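Call for participants: cleaning staff and the washroom machines at Griritz

Fosuvau is looking for people who clean for a living, or did until recently, to take part in a study of what happens to their work when a robot is given part of it. We pay for your time. We don't sell robots and have nothing riding on whether you end up liking them.

The setting is Griritz, an office and conference site with 432 rooms, where a two-armed machine is being tried out on washrooms during the evening shift. Management there says it will "free up" the cleaning team for more rewarding tasks. We have asked twice which tasks those are and have so far been told about restocking. Perhaps there is a better answer. We would like to hear it from the people doing the shift.

What you would do

You would come to nine sessions between now and December, each lasting two hours and starting at 4 pm, before the evening shift. In the early ones you watch the machine work, and you stop it and say so when it does something you would not do yourself. Later on you work next to it with your own trolley. After every session you talk to one of us for half an hour, without your supervisor in the room. Agnese Rimkutė runs the interviews. She cleaned hospital wards before she came to research and will know if you are being polite. 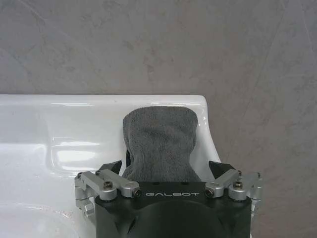 What we want to find out is who does the rest of the job. The brochure counts a washroom as done when the surfaces have been wiped, and every cleaner we have met counts it differently. Wiping is the part that gets filmed. A gripper can hold a grey towel upright in front of a white sink, and we don't dispute it. Someone still has to decide whether that towel should have gone in the wash two rooms ago, and whether the tap is dripping more than it did last week. If that someone is you, we want to know whether the time for it is on your rota. At the last site we studied, Lacroix, it was not. Rounds got longer, the team got smaller, and minding the machine was never written into anyone's job description or pay.

Who we are looking for

Adults with at least a year of paid cleaning work, in any kind of building. You don't have to work at Griritz. You don't need to know anything about computers, and strong opinions for or against are both welcome. We would particularly like to hear from people on night or split shifts, and from team leaders who have had to redraw a rota around a new machine. Interviews can be held in English, Spanish, Lithuanian or Latvian.

What you get

200 pounds per session, plus travel. If you drop out part way, you keep what you have earned. Your name goes into no report, and Griritz does not see the interview notes - we had that put in the contract before we agreed to come in. Everyone who takes part gets the final report at the same time as management.

How to apply

Write a few lines about where you have cleaned and for how long, and hand them in at the Fosuvau front desk marked "Pilar", the name of the study, for Deividas Uibo. No CV needed. If you would sooner talk, ask the desk for Adoración Lorente, who is in most mornings until 11. We have room for a small group and will reply to everybody, including those we can't take.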